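3.2 Where small things get put down

Diary entries came from 179 households in the Stastau district, May only. Each adult wrote down where keys, mail, soap, medicine etc. were left at the end of the day. No prompts, no set list of places. We dropped 13 diaries, mostly blank after the first week.
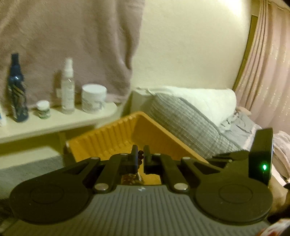 Two coders read every entry. Disagreements settled by going back to the wording, not by vote. "By the door" was the worst phrase, it could mean a hook, a floor, a chair. We kept it as its own code in the end (see Ndlovu scale, section 2, for teh same problem with kitchens).
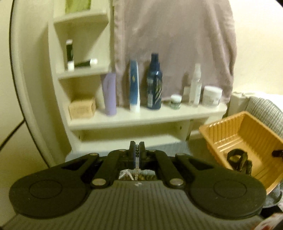
Main result is plain enough. People who name a fixed spot for an item report fewer searches for it the next morning. Holds for renters and owners. Household size matters less than we expected, and in the Lillum apartments hardly at all.
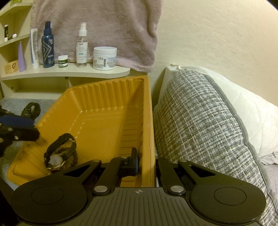
Bathroom items were the steadiest group. Towels and toiletries tended to stay on one shelf or hook, mail moved the most.

Figure 2. Household interiors. Bottom: shelf with toiletries, towel above, tray on the carpet.

Late entries are a weak point, about 98 were filled in the day after and memory for such things fades fast. We ran the counts with and without them and the order of items did not change.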